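Home | Kits | Methods | Spares | Basket

Jeton Disassembly Kit: fixture plate, gripper fingers and the method that goes with them 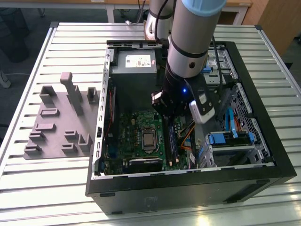 Jeton at work over a desktop tower, with the printed fixture plate to the left of the case.

Hello, and thanks for looking in! I'm Grigore Jitaru, and this is the page for the kit I wish I could have bought when I started getting robot arms to take old computers apart. It's a plate, a set of fingers and the Nusora software, and it's built round one research result that I'm still rather pleased with.

The result first. We used to plan a whole teardown in one go, from a model of the case, and then watch it drift further out with every part. Nusora plans one part at a time instead. It looks, picks, lets go, looks again. We ran 144 part removals across 12 towers (all different insides, all a bit tatty) and the stop-and-look version needed a human hand in 4 of them. The old way needed me 30 times, and I was properly fed up by the end of it.

The second half of the method is the plate. Each slotted block or holder is a known place to put something down, so the arm can square up a part before its next move. I was doubtful about this bit, but when I took the plate away the arm spent ages fussing over its grip. Back it went!

What you get:
- grey 3D-printed fixture plate with post, holders and slotted blocks
- black gripper fingers, one pair
- Nusora licence for one arm
- my test notes, typos and all

You'll need your own arm and a slatted aluminium table, or something else flat that you can bolt to. Print files are included if you'd like to move the holders about (I do, constantly). Cables are still the weak spot. Rigid parts come out nicely, but anything floppy is hit and miss, and I'd unplug those by hand for now. Mocanu, the next version of the planner, is meant to help with that and I'm hoping to have it out in February.

Orders go out from the Evance workshop, usually within the week.

12 shares | 4 comments

Related items
Evance spare finger pair
Nusora licence, extra arm
Jeton blank plate, no holders
Test notes: stop-and-look planning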